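Chapter 2
Toast, and what it can teach you about heat

I burned a lot of toast in my first share house in Nostwood. The grill was older than I was, you had to crouch down to see the bread, and the colour went from pale to charcoal in the time it took to find the butter. So when I finally bought a toaster I was thrilled (my flatmates less so, as I wouldn't stop talking about it!). 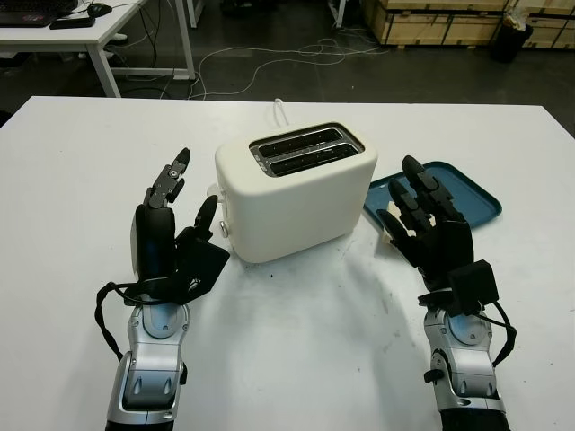

2.1 GETTING TO KNOW YOUR APPLIANCE

A two-slot toaster is my favourite way into this topic. Put the bread on a tray beside it before you start, check the slots are empty, and have a look at where the cord runs. Then find the rating plate underneath. Mine draws up to 1210 watts, and we'll use that number again in the worked problems at the end of the chapter.

For now, grab your notebook and jot down how brown you like your toast. I'm serious, you'll need it for Activity 2.1. White sandwich loaf is easiest, but fruit bread is fine too, just keep an eye on the sultanas.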